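**Notebook, Plurnmont workshop – September, Friday, entry opened 8:10 a.m.**

Subject: casein glue trials for the Koltham door panels, second series. This entry continues from the previous page, where the recipe was left unsettled. Anyone repeating the work should read that page first, including the correction written in the margin. 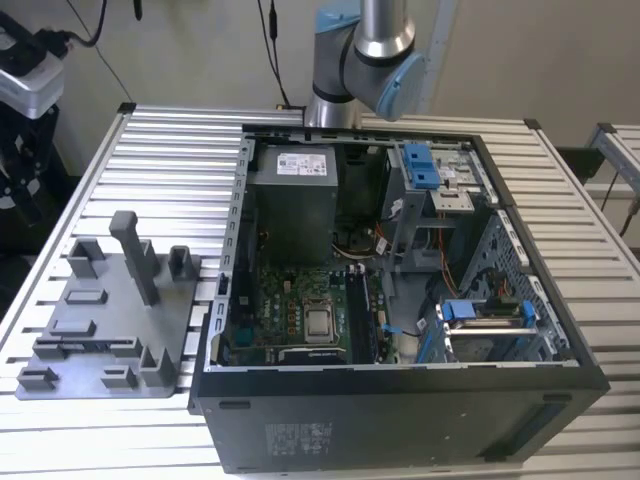
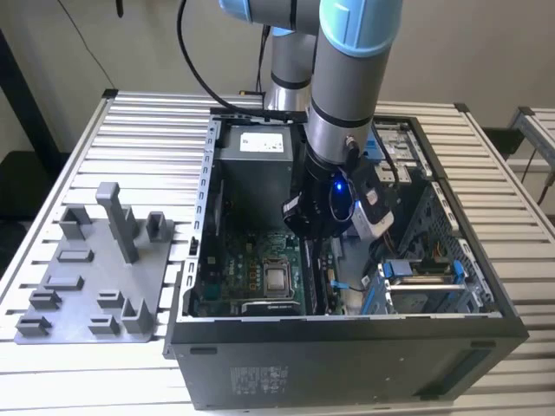
A desktop computer tower on its side, with the side panel off.

The first series used the powder supplied by Fimoren, mixed cold and left to stand. The joints held in the clamps and for a day afterward, but the glue line was thick and yellow, and two of the test pieces opened along the end grain when they were moved to the heated store. The fault was put down to the mixing. The powder had been added to the water all at once and the lumps were never fully worked out.

For the second series the order was changed. Water was weighed into the jar first, 317 grams, and the powder was sifted in slowly while the paddle turned at its lowest speed. The mix went stiff after a few minutes, as the Wasilewska handbook says it should, and then loosened again on standing. It was not thinned at the stiff stage. A colleague working from the older instructions would be tempted to add water at that point, and this should be avoided. The note to that effect has been copied onto the lid of the powder tin.

Room at the start of work: 62 degrees Fahrenheit, windows closed. The store was warmer, but no reading was taken there, and one should be taken next time.

Stock for the test pieces was oak offcut from the Koltham rails, planed the same morning. Old surfaces were not used in this series. The question of whether the glue will take on the original tenons, which still carry traces of hide glue, is being kept separate and will be tried only when the new wood gives a steady result. It was agreed that the original tenons will be cleaned with warm water and a stiff brush and will not be scraped.

Eight joints were made, as follows:

- Pieces A to D: plain edge joints, glue on both faces, clamped at once.
- Pieces E and F: edge joints, glue on both faces, left open for five minutes and then clamped.
- Pieces G and H: mortise and tenon, glue brushed into the mortise and on the cheeks of the tenon, shoulders left dry.

Squeeze-out was even along A, B and C. On D it appeared only at one end, and the clamp was found to be seated on a ridge in the bench pad. It was reset, but D should be treated as doubtful whatever it does later. E and F gave a smaller bead and the glue had begun to drag under the brush. G closed fully by hand. H needed the mallet, and the fit was too tight to begin with, a fault in the cutting and no reflection on the glue.

Cleaning up was done with a damp cloth within the first half hour. The oak has darkened where the squeeze-out touched it. This was expected, as the mix is alkaline and the wood is rich in tannin, but the stain is darker than on the first series and runs farther from the line. On the visible face of the Koltham panels it would not be acceptable. Possible remedies discussed at the bench:

1. Mask the face with low-tack tape before gluing.
2. Brush the glue thinner and keep it back from the edge.
3. Treat the stain afterward with a weak oxalic acid wash, tested first on offcut.

The third is the least attractive. An acid wash close to a fresh joint may weaken it, and the panels have already been washed once in a past repair. The first will be tried on the next set.

The remainder of the mix was still workable before lunch and had set to a rubbery mass by 3:40 p.m. It was thrown out. Brushes were rinsed in plain water, which is sufficient if done early. One brush was missed and is ruined.

The clamps are to stay on over the weekend. The pieces will then be moved to the heated store, on the slatted shelf and not on the floor – the first series stood on the floor, and the lower edges picked up damp. Break tests are to follow after a full week, beginning with A. The hand lever and the spring scale are to be used as before so that the two series can be compared.

Outstanding:

- Order more powder from Fimoren; ask for the batch date.
- Thermometer for the store.
- Plane the bench pad flat or replace it.
- Cut a looser tenon for the repeat of H.
- Return the Wasilewska handbook to the office shelf when the table of open times has been copied.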